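Bei Cirkow plant man den Einkauf für September, und Emiliano Salinas rechnet lieber zweimal. «Am Anfang habe ich nur den Preis der Greifer angeschaut», erzählt er. «Das war ein Fehler von mir. Die Schaumstoffpolster stehen jetzt als eigene Zeile im Budget.» Für Polster und Kabel hat er 500 Euro eingesetzt, bestellt wird bei Stinel, mit 15 Paar als Reserve. Das Angebot von Prenard war günstiger, aber die Lieferzeit betrug fast 60 Tage. 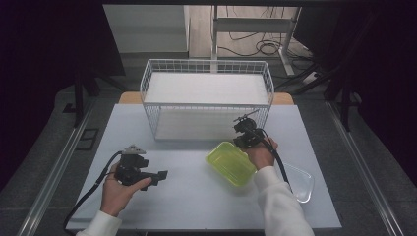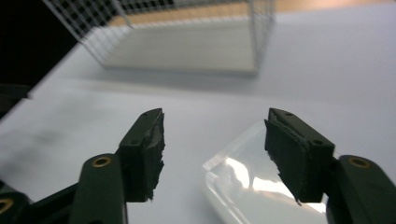

Am Arbeitsplatz mit Drahtkorb und Kunststoffbehälter.

Lozano hält dagegen, man solle zuerst die Finger vereinheitlichen und erst danach Polster auf Vorrat kaufen, sonst liege das Geld im Regal. Salinas kennt den Einwand. «Ich verstehe das gut, aber eine neue Form braucht bei uns acht Wochen. So lange möchte ich nicht warten.» Über die zweite Station ist noch nicht entschieden. Er hat sie in die Tabelle geschrieben, vorläufig ohne Betrag.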